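File box (office storage)

A file box, also called a document box or box file, is a flat, rigid container for loose papers that are no longer in daily use but have to be kept. It differs from an archive carton mainly in depth. A file box holds a single subject or a single period, while a carton holds many, often several file boxes at once.

Construction

Most file boxes are made of board, folded and covered, with a lid hinged along one long side. Plastic versions are common where damp is a concern. Some models have a spring clamp that holds the sheets against the base; others close with a tab, a button or an elastic band. A typical box of medium depth takes 200 sheets before the lid begins to bow. Blue, black and gray are the usual colors, and many offices assign one color to each department.

Storage in low cabinets

In open-plan offices, file boxes are often kept in low two-door cabinets placed near the desks. The cabinet top serves as a working surface during filing — a box is set down there, its label is checked, and it is returned to the shelf.
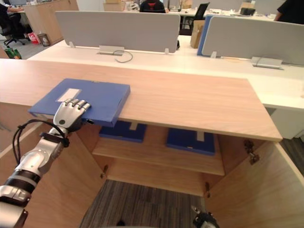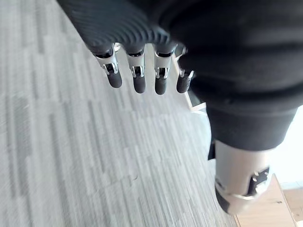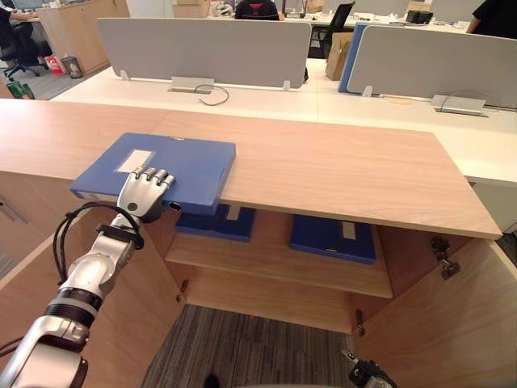
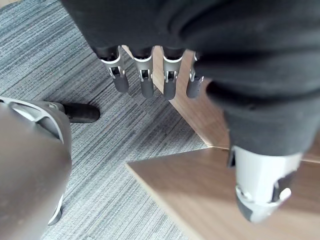
Boxes may be stored upright, like books, or flat. Upright storage makes it easier to take out one box without moving the others, but a half-filled box lets its contents slump and curl at the lower edge. Flat storage avoids this. Stacks are normally kept low, as the bottom box bears the full load and its lid may deform.

Shelf depth is the usual limiting factor. A shelf shallower than the box leaves the front edge projecting, and the doors will not close. Adjustable shelves rest on pins set in rows of drilled holes; the Rutport cabinet system uses a spacing of 25 mm between holes.

Labeling

The label is placed on whichever face will be visible in storage. Boxes that are moved between upright and flat storage may carry two. The Kestside scheme, described by Wojciech Szczepańska, gives each label three lines: department, subject and the last month covered. Under this scheme a box closed at the end of the business year reads December, regardless of when its first paper was filed.

Amnuay Suksawat proposed a plain running number instead, with the contents recorded in a separate register. Box 1683, for example, has no meaning without the register — an advantage for confidential papers, and a drawback if the register is lost.

See also

Archive carton
Lever arch file
Filing cabinet
Retention schedule

Last revised 2023-11-06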